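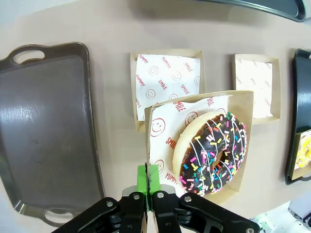 Sizwe Mabuza
asked 10/31/22

Wrist camera detector loses the donut when the gripper gets close

I'm running the Entili detector on a wrist camera and passing the box center to the planner. From farther up it finds the donut every time. Once the fingertip is at the edge of the cardboard tray, the box jumps to the smiley faces printed on the liner, or sometimes to one of the empty trays, and the planner swings the arm sideways. I fine-tuned on over 200 frames. Raising the score threshold just gives me no box at all. Is this a training problem, or should I filter it?

2 answers

Both, but start with the training set. How many of your frames were taken at close range? If most are from the home pose, the model has never seen a donut that big with a green finger block next to it. Add close ones, and label some empty trays as background so the red print stops scoring.

Then stop replanning on every frame. Lock the target when you're 18 cm out and only accept a new box if it overlaps the last one for 3 frames in a row. In Milau that's the track_hold setting, off by default. Check your hand-eye calibration before you trust the locked pose.

Try plain liners. Worked for me.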